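Chess cell: new home position in the simulator

Brynhildur Bech has reset the arm's home position in the Zimau model. The old one parked the gripper too close to the board, and 2 of 44 test runs in September clipped a piece on the way out. The arm now waits on the right side of the table, fingers open — well clear of the chessboard. 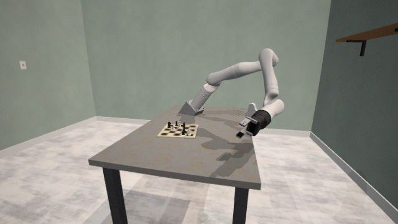

Before you run it

Load the new home file, then check the finger gap against the setup sheet. Old scripts still call position 63 and need editing by hand. Send any faults to Hjalti Brøndum.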